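Tistero - Notes from a small workshop
Workshop tips / Home automation builds

Tips for building a laundry robot in a shared workshop

We build Trolska in the evenings, in a shared workshop in Rirkgate. It is a two-legged, two-armed machine, and the only household work we ask from it now is the washer-dryer. Many readers wrote to us after the page about knee joints and wanted the small practical things, how we label, how we tie, what we keep near. So I collected them in one place. Most of them are useful also if your build is only one arm on a table.

Cables first

Make every cable longer than you think, then take away the extra length only when the joint has gone through its full movement by hand. For the shoulder we leave 60 mm of slack above what the straight measurement says. A cable that is correct with the arm down can be too short with the arm up, and you will find this at the connector, where it is most annoying to repair.

Do not tie bundles hard with plastic ties near a joint. We use fabric hook tape there, wrapped one time and a half. Plastic ties are fine in the middle of a straight segment. Cut the tail of the tie flush, and then touch it with your finger. If it scratches you it will also scratch the cable next to it.

Put a label on both ends of each cable, and a third one in the middle if the cable is longer than your own arm. Write with a paint pen on heat shrink before you shrink it. Paper labels under clear tape looked nice for a month and then came off with the oil from our hands.

We buy our flexible wire from Urbańczyk, a small shop which cuts by the meter. Ask for the kind meant for moving parts. It costs more and it bends without complaint, so save the cheap wire for things that stand still.

Screws and covers

Shell pieces come off more often than you plan. Use the same head for all cover screws and keep one driver only for them, tied to the bench with a string. We lost a whole evening in September to one cover which had two kinds of screws in it.

Thread lock goes on the joint screws, never on the cover screws. Mark each locked screw with a short line of paint across the head and the part. When the line is broken, the screw has moved, and you see it without a tool.

A muffin tin is the best screw tray I know. Each cup is for one cover, and you fill them in the order of taking apart. Silicone ones are better than metal, for they are quiet and do not scratch the bench.

Fingers and cloth

Practice with a bright cloth in one color. Yellow is good against a dark drum, for the camera and for your own eyes from the other side of the room. Patterned towels can come later. Thick terry is easy to hold and gives you too much confidence, thin T-shirt fabric is slippery and teaches you more.

Cover the finger pads with something you can replace. We glue on rubber from a bicycle inner tube, cut 9 mm wide, with the seam on the outer side. Contact glue, both surfaces, wait until it does not feel wet, then press. Old glue comes off with a plastic scraper, please do not use a knife on the finger.

Check the pads before each session for threads. One thread of lint around a finger joint is nothing, but they collect, and behind the joint they become a small felt. Tweezers and a strong lamp are enough.

Keep a notebook for cycles. We oil the wrist after every 1000 grips and open the hand at 3000. Maybe other intervals are right for your hand, but choose one and write it on the wall, otherwise you will do it only when something already makes a noise.

Around the washer-dryer

Decide where the feet go before you think about the arm. When the robot stands a little too near, the elbow has no room and all problems look like arm problems. Put the robot in the place by hand, move the arm to the drum slowly with the motors weak, and move the whole machine back if the elbow is folded too much.

Leave the round door open all the way for the first weeks. Opening a door is a separate job with its own difficulties, and mixing it with gripping only makes both slower to learn.

Keep the basket on the floor beside the unit, always with the same end toward it. A white plastic one with a grid side is light and it can be kicked without damage to anybody.

Painter's tape is our favorite thing in the room. It holds on the side panel of the washer, it comes off clean after weeks, and you can write on it. Blue is easier to see on white than the beige kind.
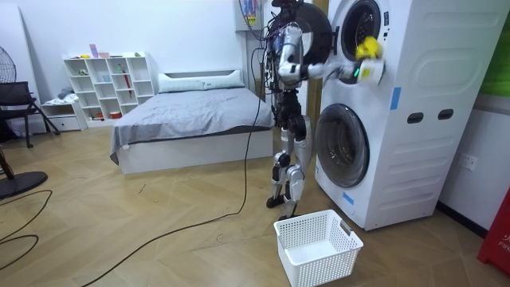
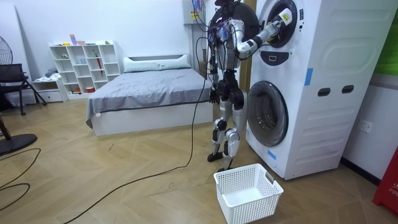 Length: 1000 words

One arm at the upper drum is enough work. Let the other one hang, with its motors on a low setting, so that it does not swing when the body corrects its balance. We tried to hold it forward for looks, and the back joint became warm.

For the long cable on the floor, walk the path with your eyes each time before you start. Look where it lies compared with the feet, not only compared with your own shoes. If the robot will take even one step, a second person should hold the cable in the hand and do nothing else.

Wall boxes with many wires need a drawing next to them. Write the wire colors in words, as the colored pens we used became pale and the orange was the same as the red. Take a new photo of the box after each change and keep the last three.

When you finish for the evening

Motors off before the main power, always in this order.
Take the cloth out of the hand. Fingers that stay closed on something all night get a flat place in the rubber.
Wipe the drum edge with a dry rag and look at the rag. Black marks mean the pads are rubbing on the rim.
Write the cycle count in the notebook before washing your hands, or it will be forgotten.
Close the paint pen.

Next page will be about ankle covers, and which foam we put under the feet on a wooden floor. If you have a good method for cleaning lint from a small gear without opening the housing, please write to us, we still do it with a toothbrush.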